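Toolmark bench, Surkholm
13th January

Item 164, scooter chain and lock from the Skorkdale thefts. Carried on from Euan's notes.

Chain came back from fingerprints with nothing usable on it. Powder brushed off, links left as they were. Reseated the bag label, which had come loose at one corner. Seal numbers match the sheet.

The chain is a Karaca, square link, 8 mm, with a fabric sleeve. The sleeve is torn open near the lock end and has fine metal dust worked into the weave. Taped a sample of the dust before touching anything else. Two links cut, both on the same side. One cut goes clean through. The other stops short, and the link was then opened by bending. The bent one is the better of the two for us, as the bottom of the cut is still there.

Euan Innes had written "grinder, thin disc" in October and I agree with that for the first link. The second I am less sure of. Under low power the walls of the cut are too even at the top and then go ragged. Could be the same disc worn down, could be a change of tool partway. Leaving it as "abrasive cut, tool not determined" for now.

Casts: gray silicone, both cut faces of each link. First pour on link two had bubbles at the deepest point, thrown away and redone. The bench is cold in the mornings and the silicone is slow. Put the cartridge on the radiator shelf for the afternoon pours and had no more trouble.

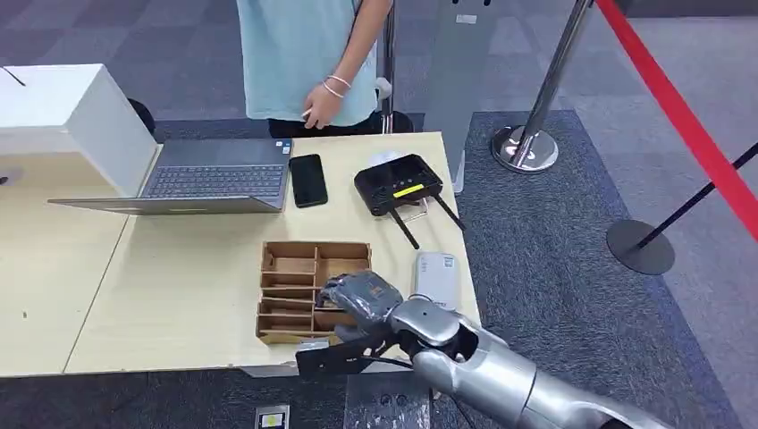
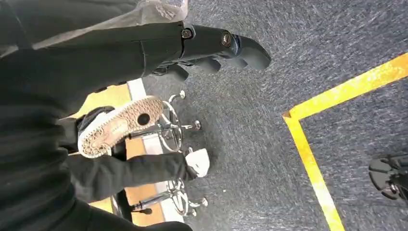
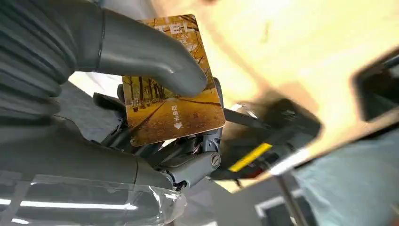
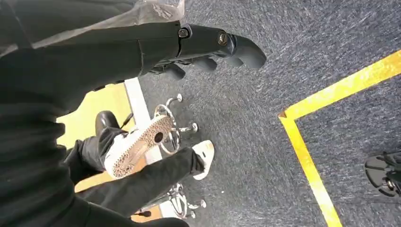 The steering lock off the second scooter (the Elstead one) took up the rest of the afternoon. The housing is cracked along the seam where the two halves meet and I did not want a steel blade anywhere near the edges. Wanted something flat and stiff that would not mark the alloy. A hotel key card like the one in the third picture is the right sort of thing, and I had a blank from the stores drawer. Trimmed one corner to a point, slid it in at the lower screw and worked along. The halves came apart with no new marks that I can see. Photographed the seam before and after at the same magnification so that anyone who asks can check.

Inside: locking bolt bent, tip sheared. The sheared face has a good set of ridges on it. There is also a scrape on the inside of the housing that does not line up with the bolt in any position I can put it in. Drew it in the sketch book, page 57. It may be old damage or it may be from whatever was pushed in through the keyway. The keyway itself is spread at the mouth, wider at the bottom than the top, which fits a flat screwdriver turned hard to the right.

Miloslav Slanina came up to look before he went off. He thinks the scrape is from factory assembly and says he has seen the same on a new one. Asked him for the new one. He will try to find it. Until I have it on the bench next to ours I am not writing that down as an explanation in the report.

Test cuts. Used a length of the same chain from the reference cupboard. Clamped it in the small vise with the soft jaws. 6 cuts in all, same disc type, new disc for the first and then left on for the rest to see how the walls change as it wears. Cuts are tagged in order. By the last one the disc had lost enough edge that I could feel it wandering, and the wall near the bottom looks something like link two. Something like, no more than that. I was also holding the grinder steadier than anyone would at the side of a road, so the angle of entry is not a fair comparison.

Did not get to the second half, which is to start a cut with one disc and finish it with another. Need to order more of the thin ones. The box says it is full and has two in it - whoever takes the last few, please write it on the sheet.

The comparison microscope is still drifting on the left stage. I locked it off and moved the right stage only. Workable, slow. The service people have been called again.

Storage: chain and both loose links back in the metal store, top shelf. Casts boxed separately and marked with the link and the face. Steering lock is in two bags now, one for each half, with the bolt in a tube inside the left-hand bag. Log amended to show the split.

Still to do:
Second round of test cuts with a disc change partway.
Dust tape from the sleeve to go downstairs for composition.
New steering lock from Miloslav for the scrape.
Euan to look at the link two cast without seeing my notes first, so please do not leave this book open on the bench.
Ring the officer at Elstead and ask if the ignition barrel was kept. It is on the scene list and it is not in the box.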